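28th November

Storm claims bench, day two. Coffee machine still out. The Clindamden batch is loaded, and Vitley has sent the missing policy table in a format I last saw on a floppy disk. Converted it before lunch, with language.

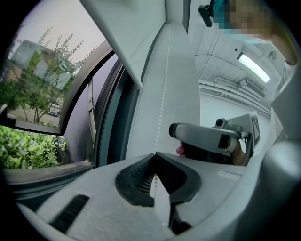
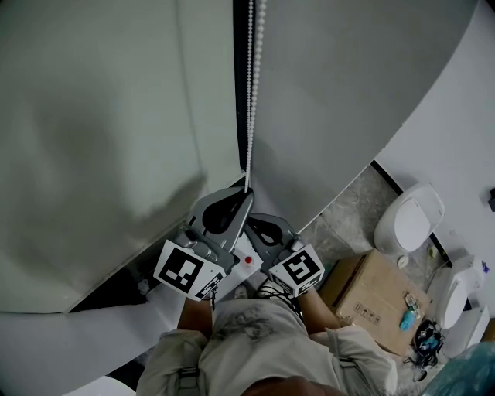 Payout model first. We have 1641 household claims from the March storm, of which 332 came in with no date of loss at all, only "the night it blew." The old script gave every one of those the date the envelope was opened, so on paper the storm hit Clindamden for eleven weeks. Fixed that. Most of the small contents claims are for the sort of thing you reach up and tug without thinking, like the white beaded pull chain with the gripper closing on it, and the adjusters' code list has no line for any of it. They went under "fixtures, other," along with gutters, a greenhouse and what I believe is a boat. I have split the code in two and left the boat for someone braver.

Rerun with the new dates: 127 claims move from "late, refuse" to "in time, pay." Orero will not enjoy this, as they carry the top layer and have already told their own people the number was final. Sent them the run log and a polite note. The first draft of the note was less polite and is in the trash.

Turunen's deductible table is still wrong. It takes 875 off each claim, then takes it off again if the roof is mentioned, so three homeowners now owe us money for having been hit by a storm. Tempting as a business model. Patched by hand for now, flagged in the run log, real fix tomorrow.

To do: ask Vitley for the flood exclusions in plain text, rerun the late claims with the roof patch on, find out about the boat.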